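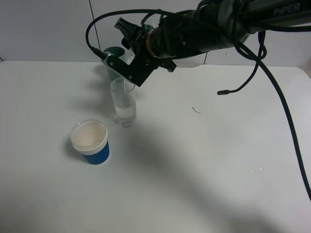 A pour under way, teal cup standing behind the glass.

Kitchen and Workshop Tips: Recording Pours Without Making a Mess of the Data (or the Table)

I was asked to put together a tips page on collecting pouring examples. I'll do it, with the warning that I don't believe half of what gets said about this work. The sales talk from Numeo has it that you show the arm a pour a few dozen times and it "understands" liquids. It doesn't understand anything. It copies, and it copies your bad habits first. If you always lift the cup a touch too fast, you'll get an arm that lifts the cup a touch too fast, with great confidence.

Still, people are going to do this on a white table with a drinking glass and a few cups, so they may as well do it well. What follows comes out of one set of 2323 recordings at our Pernelard workshop. I threw out more of them than I'd like to say.

Before you start

Wipe the table, then look at it from the side with a lamp on. Drips on a white top are nearly invisible from above and show up beautifully in the recording afterwards. A few drops to one side won't ruin anything. A puddle that grows all afternoon will. Your late recordings then have a puddle in them and your early ones don't, and that's a difference you never meant to teach.

Same with hairs and fluff. One dark fibre on a white table, in the same place for a whole batch, and you have given the system a landmark. Will it use it? I can't tell you, and neither can anyone who says they can. Pick it up or move it about. A damp fingertip does it.

Use water. Someone always wants to go straight to juice or milk for variety. Get your water pours clean first. Milk dries on the fingers and you will be at the sink with a toothbrush.

Refill from a jug that lives off the table. I keep mine on a stool by the door with a folded tea towel under it. If the jug sits on the table it will be in a third of your recordings and missing from the rest.

Tie up what you can. Cables that hang near the table top will sooner or later brush a cup. I use hook-and-loop strips and check them at lunch. Zip ties are neater until you need to swap something, and then you're cutting near a cable you'd prefer to keep. Leave enough slack for the wrist to turn right over. The tipping part of a pour asks more of the cable than the reaching part does, and a cable that's fine at rest may pull tight halfway round. Run the whole turn dry, slowly, with a hand near the stop button.

Choosing the cups

Pick things that look different from each other. We use a teal-green cup, a short blue and white one and a clear bottle, all pouring into the same sort of tall clear glass. That's a dull set and I make no apology for it. Colour makes it easy to see afterwards which thing was picked up, and when you're sorting recordings at ten at night you want it easy.

Clear things are the awkward ones. A clear glass on a white table is mostly edge and shadow, and the water level is hard to judge even for a person. I was told by the Ezzat people that their software "handles transparency". It handled it by losing the glass whenever I moved the lamp. Keep clear things in the set, by all means, but don't start with them as the thing being picked up.

Check that your cups survive being held. Thin ones give under the fingers, and a cup that has been squeezed forty times is not the shape it was. Retire them before they go soft at the rim. I write the date inside the base in pencil, small.
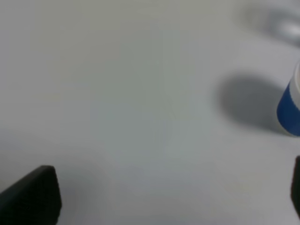
From the wrist, with the fingers open and the blue and white cup over to the right.

What the wrist sees

Look at the wrist view before you record a single pour, and look again after every break. I can't press this enough. People set up the room camera with great care, get a tidy picture of the whole table, and never open the other one. Then they find that for a whole morning the cup they cared about was half out of view, or that most of the picture was plain table.

Plain table isn't wrong in itself. The arm has to start somewhere, and on the way to a cup there will be moments with very little to look at. What you want to know is whether the cup is properly in view by the time the fingers get near it. Step through one approach slowly and check.

Shadows are bigger in this view than you expect. A pale table under a kitchen light gives each cup a soft grey blob beside it, and the blob can take up more of the picture than the visible part of the cup. Don't chase it away with extra lamps. I tried that with 4 of them and ended up with 4 shadows. Better to have one steady light and to change its place between batches.

Draw the blind too. Daylight moving across a white table through an October afternoon changes everything by teatime. If you want daylight in the set, fine, do a batch of it on purpose and label it.

Wipe the lens. Use a dry cloth that hasn't been near the washing-up.

Making the pour itself

Start low and start slow. The lip of whatever you're pouring from should be over the glass before you tip it, which sounds too obvious to write down. Go through your first fifty and see how many times you began tipping while still moving sideways. I was ashamed of mine.

Aim for a thin, steady stream. A fast glug fills the glass quicker and splashes more, and it leaves you no time to correct. Ours take 8 seconds from first drop to last when I'm behaving myself. The water froths where the stream goes in and that makes the level hard to read while you pour, so judge it against a fixed height and stop short. It settles.

Don't overfill. I stop every pour well below the rim, and I would do it even if I trusted the arm. You'll want to pick that glass up at some point and carry it to the sink.

Stop properly, too. Bring the cup back upright over the glass and hold it there while the last drips fall. If you swing away the moment the stream ends, you will have a line of drops across the table and a set of recordings that teaches exactly that. Count to 2 in your head before moving off. 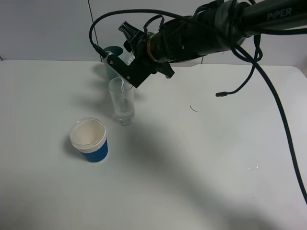 The teal cup tipped over the glass, blue and white cup left alone for now.

Keep the cup you aren't using on the table for some of the recordings. If the only cup ever in sight is the one you pour from, the arm has had no reason to tell one from another. Shift the spare about between pours. Left, right, nearer the glass, further off. I used to leave ours in one spot out of laziness, and the results were very good until the day somebody tidied up.

That is my main quarrel with the success figures people quote. A high score on a table where nothing has moved tells you the table hasn't moved. Ask where the cups stood. Ask who put them there.

When a pour goes wrong

Spills are worth keeping if you recover from them sensibly. If the stream catches the outside of the rim and you correct it, keep that one. If you knock the glass over and swear, bin it. The line between the two is a matter of taste and I'd be wary of any guide that gives you a firm rule.

Whatever you decide, mark it at once. "I'll remember which one that was" is how I came to watch two hours of water going into a glass. A paper pad beside the keyboard is quicker than any labelling tool I've been shown, including the Oken one, which wanted me to log in again every time I dried my hands.

Don't do the reset while the recording is still running. Your sleeve, your hand, the tea towel: it all goes in. Stop, empty the glass, put the cups where you want them, step back, start.

Pouring from a bottle

Bottles want their own batch. The opening is narrow, so the stream is thin, and as air gets in it may come in pulses where a cup would give you an even flow. You can half-fix this by tipping less. Grip low on the side and you'll have trouble when the bottle gets light and the walls flex. Grip too near the neck and the weight swings. Find a place in the middle and then vary it slightly on purpose.

A clear bottle over a clear glass is about the hardest thing you can ask anyone to check afterwards. Leave something coloured standing near the glass in a few of the recordings. At the very least it gives you, the tired human, something to line your eye up with.

Fill the bottle to different levels. Everyone fills it to the top and works down, so the full ones are all early and the nearly empty ones are all late, when you're tired and sloppy. Shuffle it.
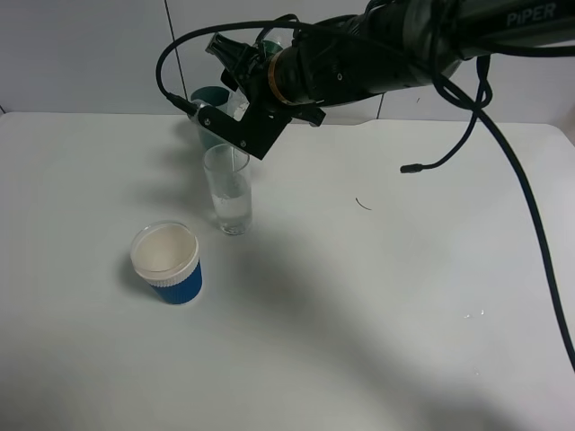 Clearing up and what to keep

Empty everything at the end and leave the cups upside down on a rack, away from the arm. Dry the fingers of the gripper with kitchen paper. Look underneath the plates where water sits, and at any screws you can reach. Lift the loose cable ends off the table for the night.

Back up before you tidy the files. Then watch ten at random, start to finish, at normal speed. If you're bored and they all look the same, the set is too narrow, whatever the total says. I'd take two hundred varied pours over our 2323, and I did the 2323.

Mop the floor as well. It gets down there.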